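3.2 Brining time and salt uptake in chicken thighs

We were surprised by how much the first few hours matter! Bone-in thighs from the same supplier went into a six percent salt brine, 500 g of meat to each tub, and were pulled at set times up to 24 hours. Salt in the outer layer of meat climbed quickly and then leveled off, while the center kept gaining slowly right through to the end. The nicest part is how well this matches what home cooks tell each other – overnight is plenty, and a short soak still does real good near the skin.

Grilling followed the same plan for every batch: lid closed, thighs turned once, and a probe in the thickest part. Rosaura Huanca ran the grill for all batches, so that handling stayed the same throughout. We used Zerex lump charcoal for the January batches and again for the repeat set that ended on 7/15/22, and the two sets agreed very closely. Weight loss in the brined thighs was clearly lower than in the plain ones, even where the skin came out just as dark. 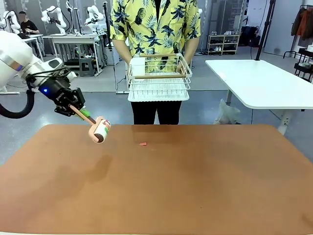

Figure 2. Robot arm with two-finger gripper holding a lint roller over the table.

3.3 Taste panel

In all, 579 tasting sheets were usable, and these were a joy to read. Tasters scored juiciness, saltiness and smoke on a scale from 1 to 9, with space for comments. Juiciness rose with brining time up to 12 hours and then stayed put. Saltiness kept rising, and some tasters found the 24-hour thighs too salty to finish (one wrote "great, but where is my water?"). Adding sugar to the brine, as in our Tatlı recipe, gave a deeper brown skin and hardly changed the smoke score. We would love to see the same test done with turkey legs, where the thicker meat should make the slow gain at the center much easier to follow.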